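Home | Guides | Kitchen & Table | Sorting and Packing | Print | Contact

Section 3: Setting up the table for sorting and boxing

I do all my fruit sorting at one table now, after years of hopping between the worktop and the draining board, and I wouldn't go back! These steps are how I lay it out. I've called the table mat the Skidis mat throughout, as that's the one in your kit, but any flat mat with a bit of grip will do.

1. Clear the middle of the table. Things you use every day (lamp, tissues) can stay, just shove them to the back.

2. Unroll the Skidis mat and smooth it down with your forearm. If the corners curl, leave it face down overnight and try again in the morning.

3. Put your big bowl at the left end. I like a deep one, so fruit doesn't bounce straight out again.

4. Open the clamshell box out flat in the middle of the mat, both halves facing up. Don't tear the hinge! The lid half is a handy place to park the label while you work.

Note: left-handers, swap the whole lot round. Marjan Taheri did the layout drawings for us and she works in mirror image to me.
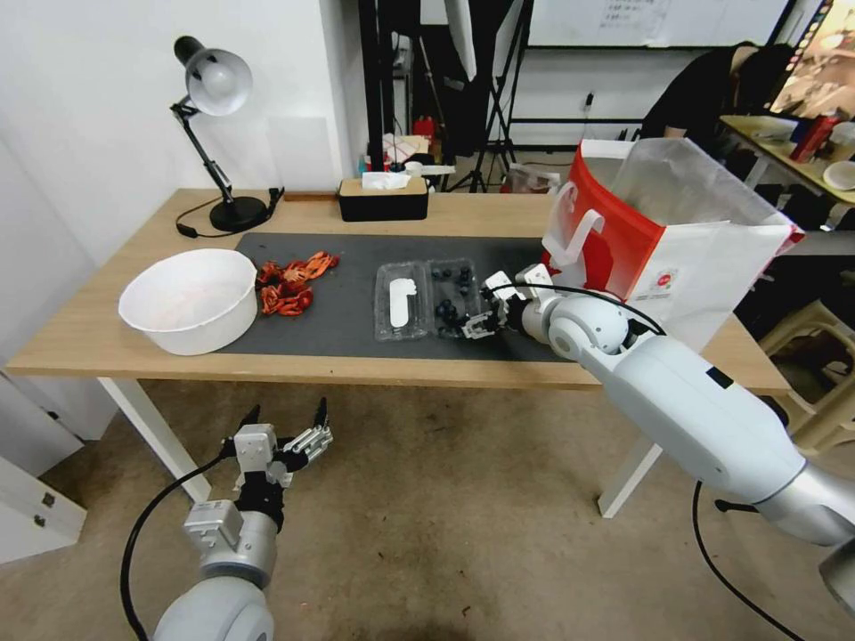

Fig. 11. Box opened flat on the mat, berries in the right half, label in the left.

5. Go through the berries in their half, a few at a time. Soft ones come out first, then stalks and leaves. I used to tip the lot out on to the mat and chase them about, and I can't recommend it.

6. Stand a paper carrier bag on the right with a plastic bag tucked inside. Squashed fruit goes in there, along with any used tissues.

7. Drop the label back in, fold the lid over and press along the edge until it clicks (go right round, the corners are sneaky).

CAUTION: Keep the lamp lead at the back of the table and well away from wet fruit. Switch off at the wall before you wipe down.

CAUTION: Small toys and fresh berries get muddled very easily if children are helping. Check the box before you close it.

For washing the mat, see Section 4.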